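Search this site Enter keyword Go

Siveck compares two controllers in simulation before lab trial

Siveck has started comparing two controllers for its two-arm plate handling work, the company said in July. One comes from Nordin and the other was written in-house under the name Iludero. Both are being run in simulation first, on the same table with the same pair of white arms.

Each controller gets 37 runs. Siveck is scoring how closely the arms follow the planned path — speed will be looked at later.

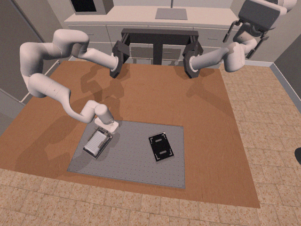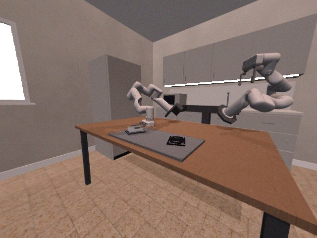
The gripper stays the same for now. Fikow, which supplies the fingers, has offered a narrower set, and Siveck plans to try it once the controller is chosen. Trials on real arms are set to take four weeks.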